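How to Get a Kid's Bed Changed Before You Lose the Will

Changing a small bed should take seven minutes. In our house it used to take until Thursday. Elvia Varela, my mother-in-law, watched me do it once and left the room, then came back with instructions.

Step 1. Strip everything. Yes, the mattress pad too. You were going to skip it. So was I.

Step 2. Shake each layer over the floor you haven't vacuumed yet. Expect crackers.

Step 3. Sort by weight. Thin cotton goes in one load, heavy blankets in another. Mix them and the blanket will swallow the pillowcases and hand them back in a damp knot. 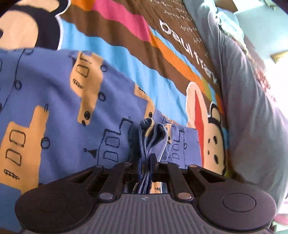
Step 4. Wash warm, and skip the fabric softener on anything fleecy. Dry the blanket on low, stopping twice to turn it over and say something unkind to it.

Step 5. Put the fitted sheet on starting with the far corner by the wall. Start with the near one and you'll be climbing over your own work, undoing it as you go.
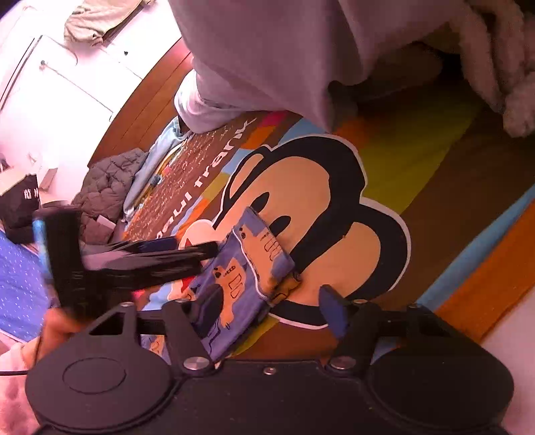 Step 6. Blanket last, and get it facing the right way. Plain blankets forgive you. With a big cartoon monkey face, there is a correct end, and your child knows which one it is. Lay it out flat, find the face, then tuck the bottom and leave the sides loose.

Step 7. Keep 2 sets of sheets per bed. We owned 3 for a while, and the third lived in a closet until it smelled like one.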